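Home Products Teaching Kits Spares Downloads Support Contact

Umico Handheld Teaching Kit
Two-finger wrist kit with camera, for recording tasks by hand or by remote control

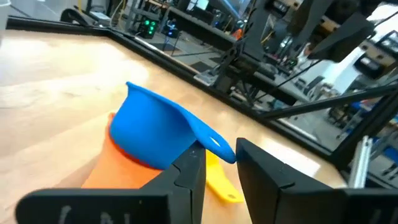

The Umico kit is used to show a robot arm a task so the task can be recorded and used for training. The person doing the showing can hold the arm and move it directly, or sit at a second set of controls and drive it from across the room. Both ways of working save the same kind of file, so recordings made by hand and recordings made by remote can go into one set.

The camera is mounted at the wrist and looks out past the fingers. It records what is between them and what is just beyond them. For small household items such as measuring cups and spoons, this is the view that matters most. Stacked cups hide each other from an overhead camera, and a spoon handle lying flat on a table is easy to lose. From the wrist, the operator can see the rim, the handle and the gap between the fingers on the same screen.

What is in the kit

Wrist mount with camera
Pair of black fingers, wide pattern
Hand grip with trigger, for direct teaching
Remote hand controller with foot pedal
Control box and power supply
Cable set
Himness recording software, one seat

The arm, the table and the frame are not included. The mount fits most light arms with a standard bolt circle. If you are not sure about yours, send us a drawing of the flange before you order.

Teaching by hand

Put the arm in free-move mode and hold the grip. The trigger opens and closes the fingers, and how far you squeeze it sets how far they close. Press the side button once to start a recording and again to stop it. Move at the speed you want the robot to move. Most new users go too fast at the pickup and too slow everywhere else.

Hand teaching is the quicker method to learn. It is also the better choice for tasks where the feel of contact helps, such as separating nested cups or setting one item inside another. Keep your free hand out of the camera's view. A recording with a hand in it can still be kept, but it has to be marked, and the software will ask you to do that when you review it.

Teaching by remote control

The remote controller copies your wrist motion to the arm. The foot pedal works as a clutch – lift your foot and the arm stays where it is while you move your own hand back to a comfortable position. Motion can be scaled down for fine work. We suggest starting at half scale.

Remote teaching takes longer to get used to, and the first recordings will probably be thrown away. Plan on a full morning of practice for each operator. The benefit is a clean view and no hand forces on the arm, which makes the recorded motion closer to what the robot will do later by itself.

Choosing a finger pattern

The wide pattern is supplied as standard. It has a flat inner face and suits cups, small boxes and handles that can be picked up from the side. A narrow pattern is available as a spare for thin items lying flat. Fingers are held by two screws each and can be swapped without removing the camera. Mark left and right before you take them off. After any swap, run the finger check in the software so the closed position is set again.

Recording and storage

Each recording holds the camera video, the arm position, the finger opening and a task label typed by the operator. The control box stores up to 1,000 recordings before it needs to be emptied. Copy them off over the network port or to a drive.

Himness shows recordings in a list with a preview. Trim the ends, fix the label, keep or reject. Files can be exported in the Proto format used by our older kits, so existing sets do not have to be converted.

Details

Finger opening, maximum: 108 mm
Cable length, wrist to control box: 285 cm
Recordings per batch export: 10

Setup and training

Remote setup help is included with every kit. On-site training is arranged through our partner Venkataraman and is quoted separately. For questions about fit, spare fingers or extra software seats, write to Krishnamoorthy Joseph through the contact page and include the make of your arm.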